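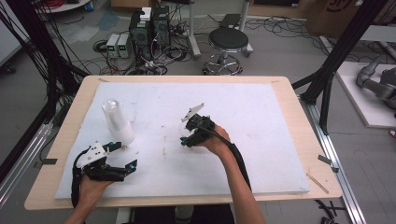

Clear plastic cups, stacked and leaning, on a table that has seen some life.

There are 47 cups in the Walano party pack and I have never known a host who needed fewer, or who threw one away. They go back in the stack, the stack goes back in the cupboard, and by January it has developed a lean.

Yaryna Romaniuk runs the tea table at the Flimumgate hall and is firm on the matter. "One at a time, rim down, no twisting," she says. "Twist, and you'll need two people and a butter knife."

I twisted. It took 11 minutes.

Clear ones are the worst, being almost invisible on a white sheet until your elbow finds them. Angus Ormsby favours enamel mugs and mentions it often. He has six. He also has 222 plastic cups in his garage, which he is keeping for a wedding.

We use cookies to improve your experience. Accept all | Manage settings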